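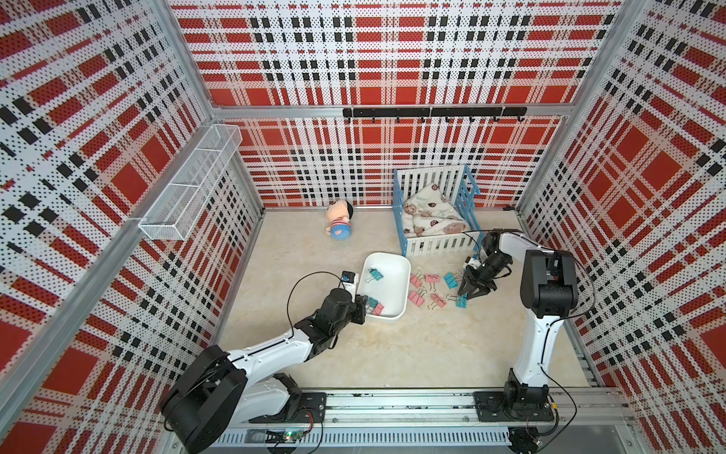
Ilze Vanaga
Pattern cutter and evening class teacher, Grurnik Sewing School

Working With Checks and Plaids – notes for the talk in Fenitz, January 29, 2024

Start slowly. Say good evening, wait for the people at the back to find a chair. Ask who has cut a plaid shirt before and was not happy with it. Usually many hands.

My first plaid was a skirt. I bought exactly the length which was written on the pattern envelope, and this was my mistake. The side seams looked like two different skirts. I wore it anyway, with a long coat.

Explain the word "repeat". It is the distance from one line in the check to the next place where the same line comes again. Measure it in both directions, along the length and across the width. Hold up the blue flannel and show with the tape. Then the green one, where the repeat across is smaller than the repeat along.

Even and uneven. Fold the cloth on the diagonal through the center of a check. If the lines meet, it is even and you can turn pieces upside down. If they do not meet, all pieces must point the same way, and you need more cloth. (Pass the samples around here. Ask to get them back!)

How much extra to buy. For a small check, one more repeat for each main piece is enough. For a large one I buy one more repeat for every piece, also the cuffs. Somebody always asks about the price. My fabric for the Jesosska shirt cost 216 for the full length, and I still say buy the extra, but do a test in cheap gingham first.

Straightening the cloth. Many printed checks are printed a little crooked, and you cannot repair this with steam or pulling. A woven check you can often pull straight. To know which one you have, look at the back side: a printed one is usually paler there. Tell the story of the curtain order in October, when the shop sent printed cloth and I had 380 centimeters already cut before I looked at it in daylight.

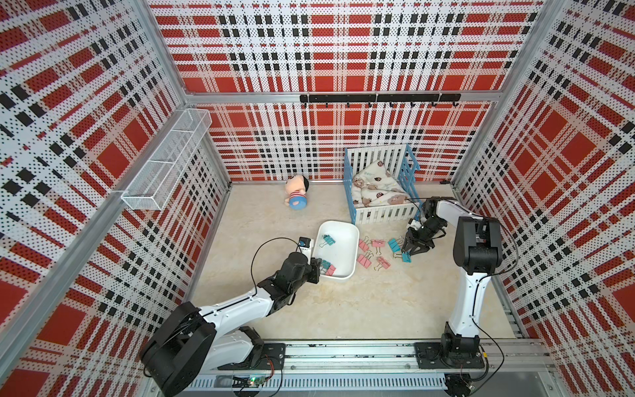 Cutting in a single layer. I know it takes longer. But when the cloth is folded, the lower layer moves and you do not see it until the seam. Cut one front, turn it over, lay it face down on the cloth and move it until the lines disappear. When you cannot see the edge of the piece anymore, it is in the right place. Cut the second front.

Where to match, in this order:
Center front, always.
Side seams, from the hem up to the underarm. Above the bust dart it will not match, please accept it.
Sleeve to body, only at the front notch.
Pocket to front.
Collar at center back.

Match on the stitching line and not on the cut edge. Say this twice. It is the most common mistake in my classes, and I also made it for years. Draw it on the board with the seam allowance in another color.

If there is time: the yoke and the pocket on the bias. It looks nice and you do not need to match anything. Put light interfacing behind, the bias stretches.

Pinning. I put a pin on each strong line, and then 4 more where the cloth is slippery. Walking foot if you have one. If not, baste by hand with silk thread, it leaves no marks.

Show the Fujimoto jacket last. Turn it inside out so they see the lining is not matched at all – this makes people relax.

Questions. Probably wool, probably washing. Wash the cotton before cutting, steam the wool.

Remind them that the next class has 6 places and the list is by the door. Collect the samples, the blue flannel must go back to Grurnik.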